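Handout 6: Reading reports about a leader's health

Politics and the Press, second half of term. Bring this to the seminar, with your own notes on the Wevura cuttings.

6.1 The problem

A politician drops out of sight for a fortnight. A newspaper says he is resting. A rival paper says he has flown abroad for treatment. His party says he is working from home and has never felt better. At most one of these is the whole story, and quite possibly none of them is. Most of what is printed in such weeks is guesswork with a quotation attached, and I would like you to start from there and be talked out of it only by evidence.

6.2 The Wevura case

Wevura is a small state and its governor was away from public view for 111 days. In that time the four papers in the capital, Briltport, ran 182 items that touched on his health. We coded all of them last year. You have the full list in the course folder, so I will only give the main results.

Of the 182, 116 gave no named source at all. The usual wording was "a close aide", "sources in the party" or "those familiar with the matter". Several of the rest named a source who, when you read down to the last paragraph, was talking about something else, such as the date of the budget.

The illness itself changed five times. It was tiredness, then a bad back, then his heart, then a fall, then tiredness again. No paper printed a correction when it moved from one to the next. The older claim was simply dropped.

Look at items 40 to 58 in the list. They appear to be nineteen separate reports. Follow the wording back and they come from one paragraph in the Puseo, a weekly sheet with two staff, which itself said only that the governor "was understood to be unwell". By the end of that week a daily was writing that "many reports confirm" it. Please do not count repeats as confirmation in your essays. I mark this down every year and every year I have to.

6.3 Who gains from the story?

Students like this question too much. It is a fair one to ask, but it does not tell you whether a report is true. A rival may spread a rumour that happens to be correct. A loyal press officer may put out a denial that is also correct, for once. In Wevura the opposition plainly wanted an early vote and plainly fed the heart story to the dailies; we have the timing, and it is suspicious. We still do not know what was wrong with the man's heart, if anything was.

The governor's office did itself no favours. It issued short denials, undated, and in November released a recording of a speech in which he spoke of nothing recent. Supporters took it as proof of life and opponents as proof of the reverse. It proved neither. A recording with no date in it tells you that a speech was once made.

6.4 What the law required

Very little. The state's constitution says that power passes to the deputy if the governor is "unable", and it does not say who decides. The cabinet could have asked for a doctor's report and did not. The Were bill, named after the district whose member brought it, would have made a written handover compulsory after 21 days away. It fell at second reading. You will find writers who call it a lost chance. I am less sure. A governor who can hide an illness can also sign a form, and the bill had no penalty in it.

6.5 Privacy

The standard line is that voters have a right to know whether a leader can do the job, and no right to the medical file. Fine as far as it goes. Try drawing the line for a condition that comes and goes, or for a treatment that makes someone slow in the mornings. The textbook (chapter 9) treats this as settled in two pages. It is not settled.

6.6 For the seminar

Take any ten items from the list. For each, write down the earliest source you can find, what that source could have known at first hand, and what the headline claims beyond it. One side of paper. If you cannot trace an item, say so and leave it there. A blank is worth more marks than a theory.

Essay title for those who want it: "Denials are evidence too." How far do you agree?

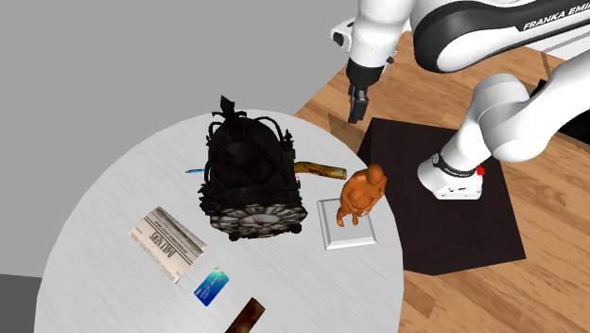

One comment left under last year's copy of these notes complained that the handout is too hard on the Briltport papers, which were refused every interview they asked for and had to print something or leave the field to the governor's office. The same reader thought that 6.4 should say more about the deputy, who after all was running things for most of those weeks without anyone having voted on it.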